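Monday, bimanual cell, planner notes

Tamás Lakatos merged the new Promeler collision checker on Friday and says it fixes the arm-to-arm stalls. I'd like to see that for myself before we drop the old one. Ran it with the stationery set, ruler and protractor on the floor, black case and pipe wrench at the back.

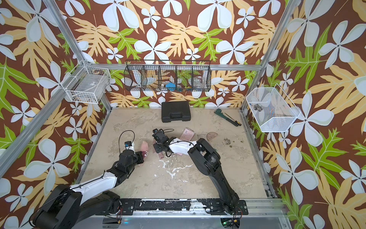
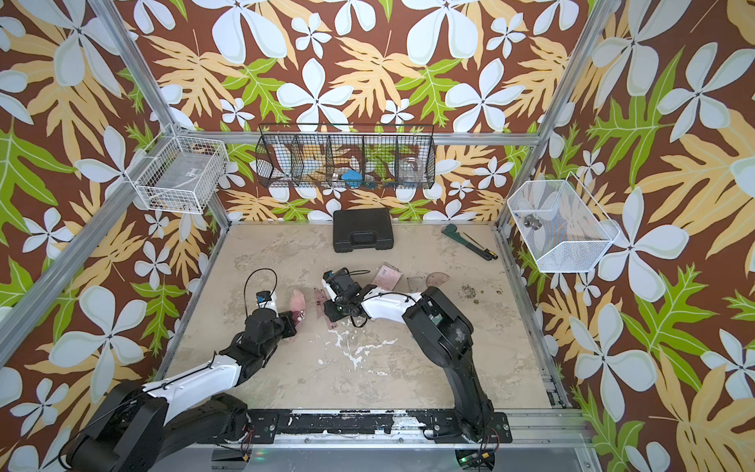 Both arms working near the middle, wallpaper walls on.

60 runs, 29 on the old checker, the rest on the new one. Stalls are down, yes. But the new config also ships with the arm-to-arm margin cut from 40 mm to 27, and a smaller margin would get rid of stalls with no new code at all. So what did we measure? Asked Tamás, he said the margin change was "separate." It's in the same commit.

Segmentation still bad on anything see-through. The protractor mask comes and goes between consecutive planning cycles, and each time it goes the target pose jumps and the planner throws away a perfectly good path. Senov's filter is supposed to hold the last mask. Can't find evidence in the logs that it ever runs. Might be subscribed to the old topic name, check.

Stastix dashboard reports all of this as "success" as long as the trajectory finishes, whether or not the gripper closed on anything. Not quoting that number to anyone.

To do:
old checker, 27 mm margin, same start poses
new checker, 40 mm
log mask dropouts per cycle
ask Baloyi why the wrist camera timestamps are rounded

Leaving the old checker as default until the first two are done.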